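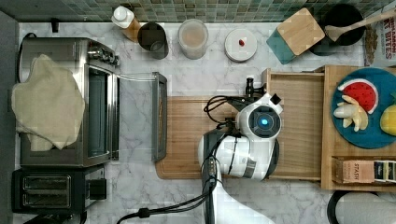
My sister-in-law swears she'll have a robot doing her dishes before her youngest is out of middle school, and she wanted to know what we thought of her odds.

We'd take the other side of that bet. The questions below are the ones readers send most. Last updated July 7, 2022.

Can I buy a machine that tidies a kitchen?

No. You can buy a robot vacuum and a dishwasher, and both are good at one thing. Putting away whatever your family left out on the counter is a different job, and no product we know of does it at a price a household would pay.

But I've seen the videos.

So have we. Check for a speed label in the corner, and check whether the clip has cuts in it. Ask whether a person was steering. Lanix put out a very smooth one last September, and the words "operated remotely" went by in the closing credits.

What's so hard about a counter?

Mostly the variety. A factory arm picks up the same part from the same spot all day. At home there's a towel, a jar, a pot with a spoon in it, and tomorrow they've all moved.

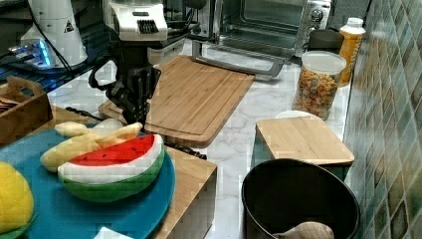

Cloth is its own headache, as it never has the same shape twice. Clear containers confuse a lot of cameras. And a grip that's right for a banana is wrong for a full bottle.

What about drawers?

Better than they were. Pulling a handle is a fairly well-behaved motion. Knowing which drawer, and what goes in it, is less settled. 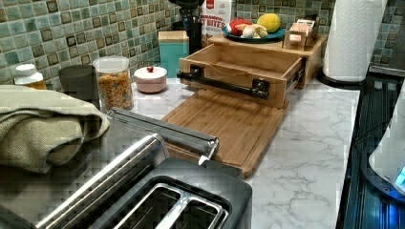 Kitchen counter with a bamboo drawer pulled open.

How often do they get it right?

Depends who's counting. Ansah reports 706 successes in 1,789 tries at clearing a table, and we give them credit for printing both numbers. Noment says only that its arm is "highly reliable," which we can't do anything with.

Is it different on a shop floor?

Somewhat. The packing shop we visited in Muvdale has an arm that loads cartons, about 50 an hour, provided the cartons arrive square. When they don't, a worker walks over and fixes it. Sweeping up and sorting returns are still done by hand.

Should I wait before remodeling?

Please don't. Build the kitchen for the people who cook in it.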